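Getting Your Papers Ready for a Planning Hearing

If the council has sent you a notice about a new path, a fence or a neighbor's deck, you'll want your papers in order well before the night. I do mine at the kitchen table, with a pot of coffee and the radio on low - it takes me one evening, sometimes two.

Start by putting every letter in date order, oldest at the bottom. My friend Rasha Geagea, who fought the Cosden track consent for 11 months, wrote the date in pencil on the top right corner of each sheet, and I've copied her ever since. 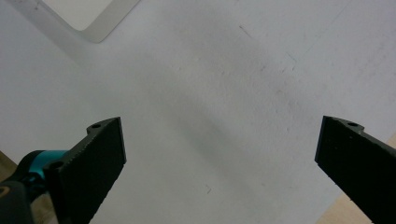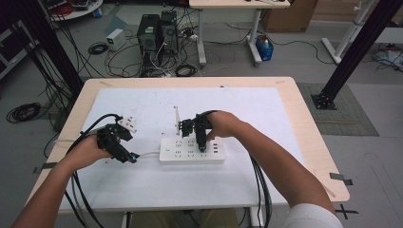
Filed under: Paper & Desk

Maps are the awkward ones. Fold them with the printing outward, so you can find your street without opening the whole thing up on your lap in a crowded hall. If a map has been rolled, lay it face down under a few heavy cookbooks overnight.

Type your statement in large print and keep it to 2 pages, even if you have a great deal to say (I always do!). Bring 6 copies, clipped and never stapled, and tuck a spare pen in the folder.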